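Term diary, April

Entry begun at 6.40 am, before the buses.

Attendance export ran overnight and finished clean. Two pupils still show under last year's homerooms, both in Dirnness House, both transfers from the junior campus. Corrected by hand in the enrolment table and flagged for the office, as the nightly sync will overwrite the change if the parent record isn't amended as well.

Timetable version 4 is now live. Differences from version 3: Year 5 music moves to the period before lunch, Year 3 library loses ten minutes, and the hall is blocked out for all of the last week for assembly rehearsal. Printed copies in the staff room are still version 3. Replaced the one by the pigeonholes.

Reading log tally, lower school: 3553 entries against a target of 4000. The shortfall is mostly Year 2, where the forms went home a week late. At the present rate the target will be met in the second week back. The upper school target of 3000 was passed before the long weekend and has been closed off.

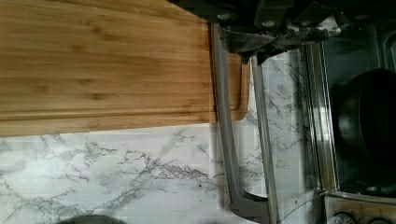 Awards assembly, running order

Draft sent at recess. Class awards first, then house points, then the colouring competition. Certificates are set up in the old template, which truncates any surname over fourteen characters. Widened the name field and dropped the font by one point. Test print acceptable on the heavier stock, not on the plain.

House points closed at noon. Dönmez leads Pokel, with Dirnness third and well back. The Pokel total was first entered with the cross-country points included twice, once from the paper sheet and once from Flaltix. I have taken the Flaltix figure as the correct one and struck the other out. The house captains should be told before the assembly and not at it.

Flaltix itself remains slow between 8.30 and 9.00, when every class marks its roll. Logged again. The supplier's previous answer was to clear the browser cache, which made no difference on any of the machines tried.

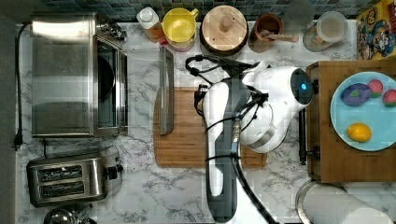
Fadime Kozan wrote back after lunch that the running order was fine as far as it went, but the colouring competition ought to come before house points, the Prep children being unlikely to sit through both. She also asked that runners-up be read out by first name only, and wanted the final list by 3 pm. Both changes made. The assembly now comes out at thirty-five minutes, assuming the choir keeps to one song.

Microphone check in the hall at 2.15. The handheld is good to the back row. The lectern unit drops out when the blinds motor is running, so the blinds will be set beforehand and left alone.

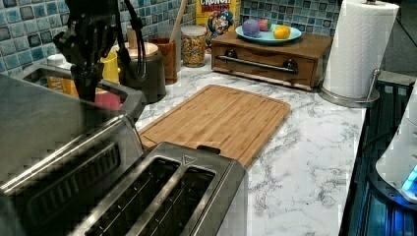

Kitchen bench, toaster and board.

Newsletter copy closed at 4 pm. Still missing: the uniform shop's holiday hours and the paragraph on the oval resurfacing. Left a space of six lines for each.

Carried over: return dates to go on the front page in bold, lost property to be cleared from the hall cupboard, Year 2 reading logs to be chased by class and not by family. Backup set for midnight.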